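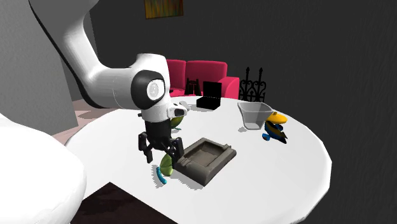
When should a pick-and-place result obtained in simulation be accepted as evidence for a robot cell?
It should be accepted when the task, the starting positions and the pass condition were written down before the first run, and when the same program has been checked on hardware under the same conditions. A simulated result without a hardware check can support a design decision but should not be used to release a cell.

Home Articles Interviews Archive Contact

Writing the pass condition first
Interview by Charalambos Gavalas

Kamarul Lubis maintains the test rules at Nurkska, where tabletop manipulation programs are run in simulation before they are loaded onto an arm. The rules are kept in a document called Pelupessy, named after the meeting room where the first draft was argued over. It is 34 pages long, and Lubis would like it to be shorter.

We spoke in January, shortly after a revision that changed how failed runs are recorded. The old version allowed an engineer to discard a run if the simulator had behaved oddly. The new one does not.

"The word 'oddly' was doing too much work," Lubis says. "An object sinks a little way into the table, or it jumps when the fingers close. You look at that and say it would never happen on the real cell. Maybe so. But you made that decision after you saw the result, and you made it only for the runs that failed."

Under the revised rule, a run can be excluded only by a check that is applied to every run, including the successful ones. The check measures how far any two solid bodies overlap. If the overlap passes a limit set in the test plan, the run is marked invalid whatever its outcome. When the check was first applied to an old batch of 155 runs, it removed eight that had been counted as passes.

Lubis does not regard that number as alarming. What concerned him was that the passes had been reported to the cell team without any note on contact quality. "They were entitled to know. A grasp that holds because two meshes are stuck inside each other tells you nothing about friction."

Much of Pelupessy deals with the pass condition. Each plan must state what has to be true at the end of a run, and for how long. For a placing task, the wording requires the object to be inside the target volume, released by the gripper and below a speed limit for two seconds. Earlier plans often said only that the object was "in the container." Lubis found three readings of that phrase in use at the same time. One script tested the center of the object, one tested its bounding box, and one tested whether the fingers had opened while they were over the container.

"All three are easy to code," he says. "Only one of them notices when the object is lying across the rim."

The plan must also list the items that are on the table but are not part of the task. This section was added at the request of the team at Girkus, the site where most of Nurkska's hardware checks are done. Engineers there had been given programs that performed well with a single object and then struck its neighbors on approach. The rule now requires at least half of the runs to include other items within reach of the gripper, with their positions drawn from a stated range. Contact with such an item is logged as a separate event. It does not fail the run unless the plan says so, but it has to appear in the report.

I asked whether visual detail in the simulated room matters as much as physics. Lubis draws a line between programs that use camera input and programs that are given object positions directly. For the second kind, furniture and wall textures have no effect on the result and the rules say nothing about them. For the first kind, the background is treated as a test variable. The plan has to say which backgrounds and lighting settings were used, and whether any of them were also used in training.

"People will change the lighting and leave the same room in place for every run," he says. "Then the report says the program was tested under varied conditions. I send those back."

The runs themselves are managed by Brullura, an in-house scheduler that stores the random seed, the software versions and the full joint record for each attempt. Lubis insists on the joint record. Video is useful for finding a fault, in his view, but it cannot show a joint torque that came within a few percent of its limit. The scheduler also locks the plan once a batch has started. An engineer who wants to change the pass condition has to close the batch and open a new one, and both remain visible in the archive.

That rule is the least popular in the document. Some 70 closed batches are now on file, and a few engineers have complained that the list makes their work look careless. Lubis has considered hiding batches with fewer than ten completed runs, but has not done so.

"A closed batch is a normal thing. You misjudged a tolerance, you corrected it, and there's a record. What I don't want is a tolerance that moved on Monday with nothing to show it was ever anything else."

On hardware checks, the rules are less strict than I expected. They do not require the real success rate to match the simulated one. They require the difference to be reported, along with the kinds of failure seen on each side. If slipping is the main failure on the arm and never occurs in simulation, the friction values have to be measured again before the simulated figures can be cited.

Lubis is now working on a section covering soft objects. The current text excludes them, and the Girkus team has asked for an interim rule. His draft asks for hardware runs only, with no simulated figures in the report, until there is an agreed way to measure how far an object has been squeezed.

Contact | Terms of use | Copyright, all rights reserved | Back to top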